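11 April 2023
Posted by the Harnlow Robotics Teaching Lab
3 shares | 3 comments

Handout: Teaching the arm by remote control

Last time we pushed the arm around by hand and recorded its joints. That works well, and it's great fun, but your own arms and shoulders end up in the camera view! With remote control you stand back, steer with the leader handle, and the recording holds only what the robot itself could see and do.

1. Before you record

Open the Urum software and make a new folder with your group name. Move the leader through its full range once, slowly. If the arm lags, stop and tell us.

2. Recording a demonstration

One demonstration is one full try, from the rest pose back to the rest pose. You have 60 seconds, which is plenty. Go slower than feels natural near the plates and keep your path smooth, because the robot will copy your wobbles too (it's a wonderful mimic, wobbles and all). Do three good ones before you change anything.

3. Lining up on a plate

Plates leaning in a rack are a lovely problem. They overlap, they tilt, and the fingers have to meet a thin rim. Bring the gripper in front of the nearest plate, pause, check the wrist camera view, and only then close in.

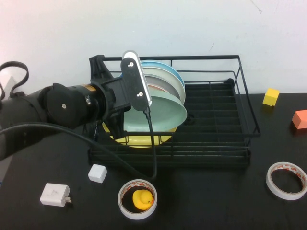 4. After the session

Replay every recording at half speed. Keep the failed tries in a separate folder, as we'll want them in December for the Malport project. The big shared set now has 2000 demonstrations, and yours go in next!

Reading: Morais lab guide, chapter on grasping.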